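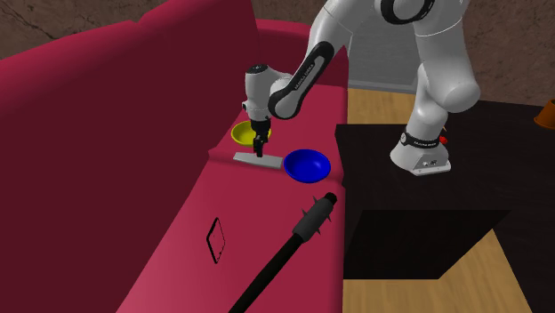

How to spool a fixed-spool reel without the twist

Line twist is why your reel coughs up a bird's nest on the third cast, usually while someone is watching.

1. Tie a few turns of backing to the spool if it's a deep one. Mine takes 50 metres before the proper line goes on.

2. Thread the line through the bottom rod ring, open the bail arm, and knot it to the spool. Close the bail. Everyone forgets the first bit once. I have managed it twice, the second time in October with cold hands and an audience.

3. Lay the new line flat on the floor, label up. Wind 12 turns, then stop and let it go slack. If it springs into coils, flip the spool over and carry on.

4. Keep the line pinched in a damp cloth as you wind. Ngaio Donnelly uses an old sock, and her casts go further than mine, so draw your own conclusions.

5. Stop 2 mm short of the lip. Overfilling is greedy and the reel will punish you for it.

If it's already twisted, take everything off the end, trail the bare line behind a slow boat — or down a steady current — for a few minutes, then wind back under tension.

Next: tying on a swivel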